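報道関係各位
2019年1月2日
Poso株式会社

Poso、遠隔操作でロボットに台所仕事を教える新ツール「Ovo」を発表 3月より提供開始

Poso株式会社(以下Poso)は本日、人がロボットを遠隔で動かし、その動きをそのまま手本として記録する教示ツール「Ovo」を発表しました。提供開始は3月。まずは研究機関と機器メーカー向け。家庭向けの予定は現時点でなし。

Ovoの操作者は手元のコントローラーを握り、画面のなかの台所でロボットのグリッパーを動かします。つかむ、運ぶ、置く、つまみに指先を近づける。一連の動作は関節角度、グリッパーの開閉、各カメラの画像とともに保存され、あとから学習用データとして書き出せます。プログラムを書く必要はありません。

台所のシーンは標準で8種類を同梱。電子レンジ、水切りラック、まな板、調味料のボトルなど、日常の作業でロボットがぶつかりやすい物、つかみにくい物を中心に揃えました。

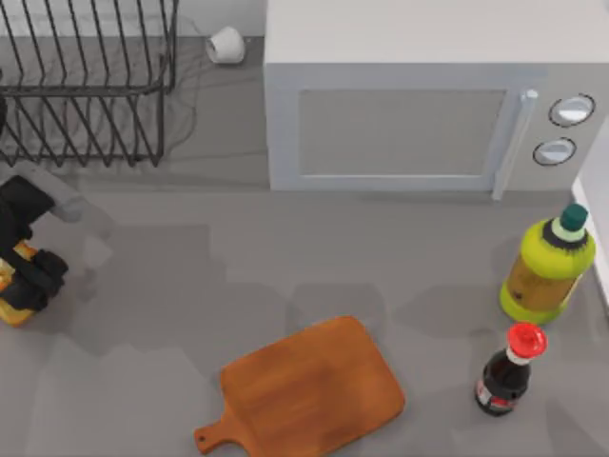 操作の練習にかかる時間も短くしました。社内試験では、ロボット操作の経験がない参加者にも説明書一枚だけを渡し、そのまま手本の記録に入ってもらっています。最初の数本は捨てるつもりで、というのが開発チームの考え方。失敗した手本にも印をつけて残せるので、後から見直したり、学習から外したりできます。

開発責任者のRungnapa Nuchitは次のように述べています。
「手で教えるのがいちばん早い作業はたくさんあります。ただ実機だと、物を並べ直すだけで午後が終わってしまう。Ovoならボタンひとつで最初の配置に戻ります。教える人には、教えることだけに集中してほしい」

■ 公開データについて

Ovoの発表に合わせ、Posoは開発中に集めた手本1274本のうち1000本を、研究目的に限り無償で公開します。いずれも人が遠隔操作で記録したもので、自動生成の動作は含みません。残りは評価用として社内で保管。

配布データには次の内容が含まれます。
・グリッパーと腕の動作の記録
・台所全体を斜め上から見た画像
・グリッパーに近い視点の画像
・作業内容を短い文で書いたラベル(日本語、英語)

物の置き方は手本ごとに少しずつ変えられます。ボトルの位置、まな板の角度、ロボットが最初に手にしている物。同じ作業でも配置が違えば腕の通り道が変わるため、学習させる側にとっては配置の幅がそのまま効いてきます。視点の切り替えは操作中も可能。上から全体を見て近づき、最後だけ手元の視点に移る、という使い方が社内ではいちばん多くなっています。

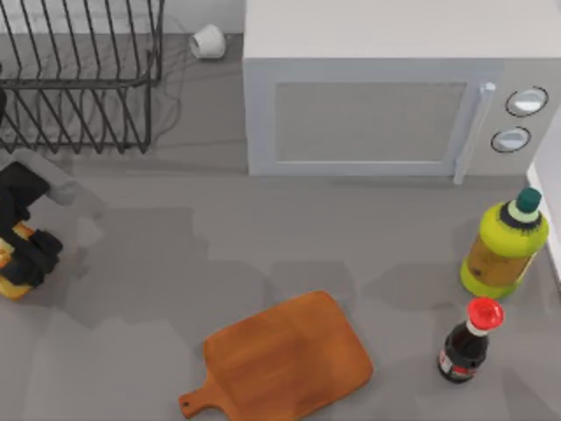
■ 手元視点での教示

つまみ、取っ手、ふた。細かい部分を相手にする作業では、全体視点だけでは指先の奥行きがつかみにくくなります。Ovoでは手元視点を大きく表示し、全体視点を小窓に回すことができます。逆も可。操作の速度は三段階で、細かい動きのときは遅い設定をおすすめしてします。

共同で試験を行ったClernent社のHarvey MacPhersonは、次のようにコメントしています。
「電子レンジのダイヤルは思っていたより難しい相手でした。指を当てる角度が少しずれるだけで手本として使えなくなる。手元の視点が入ってから、録り直しは目に見えて減りました。上下に並んだダイヤルのどちらを狙っているのか、操作する側が迷わないのも大きいです」

Clernent社とは今後、引き出しや蛇口を扱うシーンについても共同で試験を続ける予定です。実機への転用試験はBlackburnの試験場で行います。日程は決まりしだい告知。 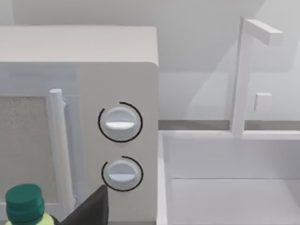 【製品概要】

製品名:Ovo(オーヴォ)
提供開始:3月
対象:研究機関、機器メーカー
提供形態:ダウンロード版(年間ライセンス)
価格:1席あたり月額199ユーロ(税別)
同梱シーン:台所8種
記録内容:腕とグリッパーの動作、全体視点と手元視点の画像、作業ラベル
対応コントローラー:両手用、片手用。マウスとキーボードでも操作可

評価版の申し込みは本日より受付。台数に限りはありませんが、申し込みが集中した場合は発行まで数日いただくことががあります。公開データの利用には、事前に利用条件への同意が必要です。

【Posoについて】

Posoは、人の動作をロボットに伝えるためのソフトウェアを開発する会社です。遠隔操作、手本の記録と編集、学習用データの整備を主な事業としています。

本リリースに関するお問い合わせ:Poso株式会社 広報担当
画像素材、取材のご希望も同窓口まで

お問い合わせ | プライバシーポリシー | © 2019 Poso Inc. | ページの先頭へ戻る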